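Toy Tidying FAQ: your questions about bins, bricks and play food

Hi, and welcome! I'm Aslı Türkmen, I run the Skeven toy library out of two rooms over a bakery, and I spend a frankly silly amount of my week putting small plastic things back where they live. These are the questions that land in my inbox most. Last updated May 2020.

How do I even start? The whole floor is covered.

Move it to a table! I mean it. I scoop everything up and dump it on a table, and suddenly I'm standing up straight and can see what I've got. Do one armful at a time, put that away, then go back for the next one.

Should I sort by color or by type?

Type, every time. I tried color for a whole February and my kids loved doing it once and never again. Bricks go with bricks, food goes with food, animals go with animals. If your child adores color sorting then by all means let them, but I wouldn't build the whole system on it — you'll be the one fishing a red fire truck out of the red bricks at bedtime.

What size of bin do you like for the chunky bricks?

Smaller than you think. We have 132 bins on our shelves and the ones that get used properly are the ones a four-year-old can carry across the room when they're full. I like an open top with no lid (lids go missing, or they become sleds) and plastic you can see through at least a little, so you don't have to pull down every bin to find the farm. Sides that flare out a bit are nice too, as they nest when they're empty. 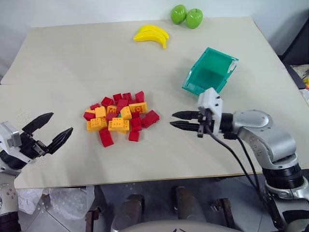

Chunky bricks, bananas, two green apples and a teal bin

Can the play food go in with the bricks?

It can, but I'd keep them apart. When they share a bin the bananas always sink to the bottom, and then somebody's pretend grocery store has nothing to sell. A bowl or a basket is plenty for the food. I pull the fruit out of the pile first, because it's quick to spot and it gives little ones an easy win before the boring part.

Do you label your bins?

Yes! A plain sticker near the top corner is all I use. I write on it in pencil so I can change my mind. For kids who aren't reading yet, draw a picture. My apple looks like a tomato and everyone copes.

How do you wash the bricks?

Warm water, a squirt of dish soap, an old toothbrush for the studs. Then spread them on a towel, hollow side down, and leave them overnight. Don't put them away damp, they get a smell you won't forget. Melahat Ertürk, who borrows from us a lot, runs hers through the dishwasher in a mesh bag on the cool setting. I've never been brave enough.

My bricks are different brands. Will they fit together?

Sometimes. Try a few from each before you mix the lot. If they wobble or need a grown-up to pull them apart, I'd give each kind its own bin.

How long should tidying take?

I set a kitchen timer for ten minutes and stop when it goes off, even if there's a heap left over. With very small kids I do five. It's amazing what gets done, and what doesn't get done is still there tomorrow!

Do you count the pieces when a set comes back?

Only once a year, for the inventory. Our last total was 2,519, and Quentin Brunet did most of it while I made tea. The rest of the time I just look in the bin and see if it seems about as full as it was. If you find a stray brick under the couch a month later, drop it through the mail slot.

Can I give you toys we've outgrown?

Please do, as long as they're clean and nothing's cracked. Leave the bag with Hülya at the bakery counter downstairs and put your name on it.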